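Flernura Reading Room Project
Progress report to the Halonen Fund, second period
Covering January through April

1. Where we are

The reading room at Gramisholm has been open to the public for the whole of this period. In our first report we said that the shelving was up and the catalog was behind. The shelving is still up. The catalog has mostly caught up, and the main work has moved to local history material, the evening hours and the damp in the back store.

The grant for this period pays for three things: cataloging the Zustow donation, extending the opening hours, and starting the recorded memories collection. The first two are on schedule. The third started late and is described in section 4.

2. The Zustow donation

The donation came to us in boxes from the old mill offices at Zustow when they closed. The agreement with you put the target for this period at 2000 items cataloged, and we reached that number in early April. Most of it is printed matter: trade papers, seed lists, timetables, parish newsletters and a long run of the mill's own staff magazine. There are also 433 photographs, which we are treating separately.

The staff magazine has been the most asked-for part. People come in looking for a parent or grandparent and often find them in the sports pages or the retirement notices. We made a name index for the first ten years and will carry on with the later ones. It is slow work. A single issue can take most of a morning when the print is faint.

Some of the boxes had been stored on a floor that flooded at some point, and 37 items were too badly stuck together to open. We have not tried to separate them. They are wrapped and on a shelf by themselves until we can get a price from a paper conservator. We asked two and have heard back from one, whose estimate was more than we can spend under the current budget. We would like to discuss this at the next call.

The photographs are all in new sleeves. Fewer than half have any writing on the back. We put copies of the unmarked ones in ring binders on the front table with a pencil and slips of paper, and people have been writing down names and places. Where two visitors disagree we keep both slips.

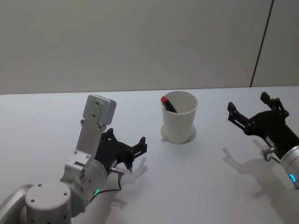 Will the Zustow material be available to borrow?
It stays in the reading room for use on site, and copies can be ordered at the desk for the cost of the paper.

3. Opening hours

Before the grant we closed at five. From January we have stayed open until eight on two evenings a week, and the figures for those evenings were poor to begin with. January was icy and the bus from Zustow was not running its late service. February was better. By March the evenings were as busy as the afternoons, and the people coming were different: more working adults, several students, and a small group who are researching the old field names and have taken over the long bench by the window.

We moved one of the evenings after the first month because it clashed with choir practice at the hall. This cost nothing except a new sign and some confusion, and it should have been checked before we printed the leaflets. The leaflets have been corrected by hand. We will reprint when they run out.

Heating for the extra hours came in higher than we planned. The boiler is old and takes an hour to warm the room, so an evening session means running it from late afternoon. We have set the timer earlier and the thermostat lower, and we also put a thick curtain across the entrance. The bill for April should show whether this helped – we will send it on when it arrives.

4. Recorded memories

The plan was to begin recording in February. The recorder we had ordered was out of stock and the replacement did not come until the middle of March. We have now made 11 recordings, each between half an hour and an hour and a half long. The subjects so far are the mill canteen, the ferry, the closing of the Gramisholm school and one very full account of beekeeping.

Each person signs a consent form before we start and gets a copy of the recording to keep. Two people asked for parts to be left out, and we did that while they were still with us. Typing up the recordings takes much longer than making them. Four are typed up and checked. We underestimated this in the original plan and would like to move part of the unspent printing money to cover more typing hours.

Sound has been a problem in the reading room itself, which has a hard floor and a high ceiling. We now use the small office with the door shut and a rug down.

5. The back store

The damp in the back store has not gone away. The outside gutter was repaired in February and the wall has been drier to the touch, but the readings near the floor are still too high for paper. Nothing from the Zustow donation is kept in there now. We are using it for spare chairs, display boards and cleaning supplies.

The landlord has agreed to look at the drain on that side before the summer. If the drain is the cause, the repair is theirs to pay for under the lease. If it is the wall, the cost is shared, and we would need to come back to you with a figure. 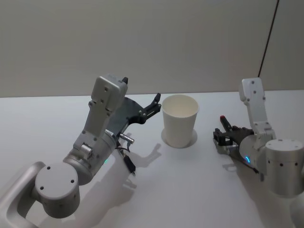 Visitor comments have been collected since January, and most of them are about comfort. The chairs are too low for the tables, the light at the far end is weak, and there is nothing to drink. The first two are in hand – we have raised six of the tables on blocks and bought two lamps. On the third, we have allowed water and hot drinks at the long bench only, well away from the collection. A plain white paper cup is fine for water but easy to knock over, so for the bench we would prefer cups with lids, and we have put a small sum for them in the next budget. Original documents cannot be taken to the bench at any time. The field names group grumbled about this and now works from copies.

6. Money

Spending is within the total for the period. Three lines are different from the plan. Heating is over, as explained above. Printing is well under, as we have held off on the new leaflets and on the exhibition booklet. Archive boxes came in slightly over after a price rise in February, and we bought enough to last through the autumn to avoid another one.

The full statement is attached as a separate sheet. Receipts are filed at the desk and can be copied on request.

7. Next period

We will finish the name index for the staff magazine as far as the mill's merger, continue the recordings at a slower pace so that the typing can catch up, and put on a small display of the identified photographs. The display will be in the entrance, on the boards from the back store, once they have been cleaned.

We need two decisions from you before the end of May: whether the unspent printing money can be moved to typing, and whether you would consider a separate request for the conservator. A short call would be enough for both. Mornings are best at our end, any time after ten.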